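Teleoperateur/in gesucht (m/w/d), Teilzeit, ab Februar

Projekt Trolleck, Arbeitsgruppe Greifen in Alltagsumgebungen bei Bokton

Wir suchen kurzfristig Verstärkung für unsere Demonstrationsaufnahmen. Sieben Plätze, 12 Stunden pro Woche, zunächst befristet bis Projektende. Vorkenntnisse in Robotik nicht nötig. Ruhige Hand schon eher.

Worum gehts: Wir untersuchen, wie viele vorgeführte Griffe ein Modell braucht, bis es mit unaufgeräumten Flächen klarkommt. Bisher liegen 3969 Demonstrationen vor, alle von Hand gesteuert. Zwischenergebnis: Mehr Wiederholungen am gleichen Aufbau bringen ab einem gewissen Punkt kaum noch was, mehr Wechsel bei Möbeln und Gegenständen dagegen sehr wohl. Deshalb jetzt die zweite Runde, Ziel weitere 3000, diesmal auf echten Möbeln statt auf der Laborplatte. Dünne und flache Teile sind dabei am interessantesten, also Stift, Löffel, Drahtbügel. Dazu glänzender Lack und Fensterlicht, beides ist für die Auswertung ausdrücklich erwünscht.

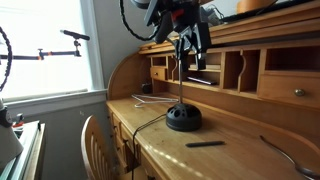 Ihre Aufgaben

- Greifer per Handsteuerung führen, Aufgabe laut Liste, danach Gegenstände neu verteilen
- Jeden Durchgang kurz bewerten (gelungen / abgebrochen / unklar)
- Auffäligkeiten ins Protokoll, Stichworte reichen
- Fehlversuche NICHT löschen, die brauchen wir für die Auswertung

Was Sie mitbringen

Geduld, gutes räumliches Sehen (Brille kein Problem), Deutsch oder Englisch. Längeres Stehen sollte gehen. Studierende willkommen, ist aber keine Bedingung.

Was wir bieten

Bezahlte Einarbeitung, feste Schichten vormittags oder nachmittags, Pausen nach jedem Block. Wer möchte, wird in der Danksagung der Veröffentlichung genannt. Mitarbeit an der Auswertung nach Absprache möglich, z.B. für eine Abschlussarbeit.

Bewerbung

Kurze Mail mit Lebenslauf und möglichen Zeiten an Purificación Montes, Stichwort "Trolleck Runde 2". Anschreiben nicht nötig. Probetermin dauert eine Stunde und wird auch bezahlt. Rückfragen telefonsich am besten vor 10 Uhr, danach laufen die Aufnahmen.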